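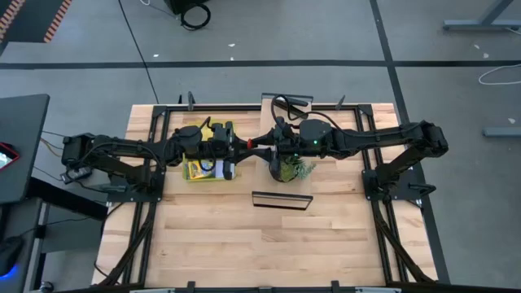 An afternoon with the Jitaru arms

Bianca Oprea had been talking for most of the day by the time I got to her, and she asked if we could do the interview sitting down. The open house at Uvmont ran from ten in the morning until four. It was August, the doors to the parking lot were propped open, and there were still people coming through when we found two chairs.

Oprea runs the Jitaru project, which has been going for a little over two years at Uvmont's building in Ulholm. The project's work is teaching pairs of robot arms to handle small household things: plants, packets, picture frames, the stuff that sits on a shelf and gets moved when you dust. The arms are bolted to either side of a wooden table, facing each other, and most of what the visitors came to see happens in the space between them.

I asked her first what people wanted to know.

"Whether it can do laundry," she said. "That's number one every time. Then how much it costs, and then whether it will take their job. In that order. I had a boy who asked if they ever fight each other, and I told him they have bumped, yes."

Does that do any damage?

"Usually it just stops. There's a limit on the force, and if either arm feels more than it expects, both of them freeze. Then we back them out by hand. In the first months we did that constantly. You'd spend half the morning untangling them."

The demonstration was a simple one on paper. The arms were to clear the table, put things where they belonged, and set them out again for the next group. Oprea had picked the objects herself. She wanted things visitors would know from home, and she did not want blocks.

"Every lab has colored blocks," she said. "They're good for testing. But you put a block on a table and a visitor sees a toy. You put a plant there and they get nervous for the plant, and then they're paying attention."

The plants do make people nervous. I stood through two of the sessions, and both times the group went quiet when a gripper came down near the leaves. A woman next to me said "careful" out loud, to the robot.

Oprea said plants are hard in ways that a box is not. A pot is stiff and easy to hold, but whatever grows out of it moves, and it hides the part you want to grip.

"A person doesn't think about it. You reach in under the leaves, you feel the rim, you've got it. The arm has a camera near the wrist, and when it gets close, all that camera sees is green. So it has to have made up its mind already where the pot is. Or it has to come in from another side and look again, and that takes time, and it's boring to watch."

She thinks the boring parts are the useful ones. A good share of the Jitaru work in the past year has been on getting the arms to take a second look before they commit. Earlier versions went straight in. They were faster and they dropped more.

Trailing plants are the worst of the lot. The project has one, and she said it is the object her team complains about most.

"It has these little round leaves on strings, and they hang over the front. If you pull the pot forward, the strings catch. If you lift too early, they swing. And they come off if you so much as look at them. I've swept up a lot of them."

I asked why she keeps using it.

"For that reason. If we only use things that are easy we'll get a robot that's good at easy things, and we have that already."
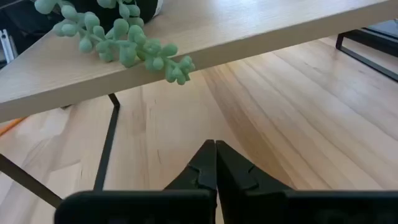 The shelves came in later than the table. For the first year everything was done flat, on one level, and Oprea said that made the team overconfident. A flat table forgives a lot. The arm comes down from above, and the worst thing in its way is the other arm. Once there is a board at some height above the table, there is an underside to hit, and legs, and an edge that things can hang over or fall from.

"We put in the first shelf and the success rate just fell through the floor," she said. "I went home and didn't want to talk to anybody. But it was good for us. We'd been reporting nice numbers and they were nice because the problem was flat."

What were the numbers?

She was willing to give one. In July the team ran the full clearing task 149 times with the shelf in place, and counted a run as good only if nothing was dropped, knocked over or left behind. She would not tell me how many were good. "More than I was afraid of," she said. "Fewer than I'd want to print." The plan is to publish it all in the winter with the failures included, and she would like people to read it in one piece.

What she did talk about freely was how the arms learn. There is no list of steps written out for them. A person sits at a second set of controls and does the task by moving the arms, over and over, and the recordings are used to train the system that later runs by itself. The Jitaru team had collected 2000 of these recordings by the time of the open house. Everyone on the project takes a turn, including Oprea.

"I'm not very good," she said. "I'm impatient, and you can see it in the recordings. There's a way of picking up a packet, a quick pinch at the corner, and when the robot does it I know it got that from me. It's a bad habit. It slips. We've talked about taking mine out."

Have they?

"Some of them."

The software that turns the recordings into motion is built on a package called Kosura, which was written at Uvmont for an earlier project and has been patched many times since. Oprea did not want to get into Kosura. She said it was fine. When I pushed a little she said that it was written for one arm and that having it drive two was like getting one person to steer two shopping carts, and that a rewrite was on the list.

Two arms are worth the trouble, in her view. A lot of what people do at home needs a second hand, even if that hand is only holding something still. Handing an object across is the part she is proudest of. One arm picks up a thing on its side of the table, brings it to the middle, and the other takes it. There is a moment where both have hold of it, and the first has to let go at the right time.

"Too early and it drops. Too late and they're pulling. For months they were pulling. It looked like two kids with a sandwich."

In the sessions I watched, the hand-over worked once and failed once. The failure was undramatic. The second gripper closed slightly to one side of where it should have, the arms stopped, and one of Oprea's colleagues reset them and started again. Oprea explained to the group what had gone wrong and did not seem bothered. I asked her afterward if she would have liked it to go better with people watching.

"Of course I would. But I told the team before we opened that we weren't going to run a video and we weren't going to steer it in secret from behind a curtain. People have seen the videos. They think it all works. Then they come and it's slow and it stops, and I think they leave knowing more than they did."

It is slow. A job that would take me a few seconds took the arms a couple of minutes, with pauses. Several visitors remarked on it. One man timed it on his phone and showed the result to Oprea, who thanked him.

She could make it faster, she said. The arms are able to move a good deal quicker than they do, and on some days the team turns the speed up to see what breaks. With the public in the room they keep it low.

The open house was limited to 100 people, let in by small groups, and all the places were gone in the first week. Children had to be 7 or older, a rule that Oprea said came from the building and that she would have set a bit higher. The children were the best audience, she thought. They asked what happened when you moved something while the robot was reaching for it, and that is a question her own team took a long time to get to.

So what does happen?

"It reaches for where the thing was. Then it looks again, if we're lucky. Come back next year."

I asked where this is supposed to end up. Oprea is careful on the subject. Uvmont has no product planned and she does not expect a machine like this one in anybody's kitchen soon - it is too big, for a start, and it can't go anywhere. She talks more about people who have lost the use of a hand, or who can't reach up to a shelf anymore. Her grandmother had a row of plants on a high windowsill and, toward the end, could not get them down to water them.

"I don't want to make it a sad story. She had neighbors, they came by, it was okay. But she hated asking. I think about that more than about laundry."

By then it was close to four and a last group was waiting by the door. Oprea got up to take them herself. The team would be back on the hand-over in the morning, she said, and after that they had a heavier pot to try, a clay one, if they could agree on who was going to do the recordings. She had already been told it would not be her.

Uvmont expects to hold another open house next summer. Places will be free, and sign-up will be through the front desk in Ulholm, same as this year.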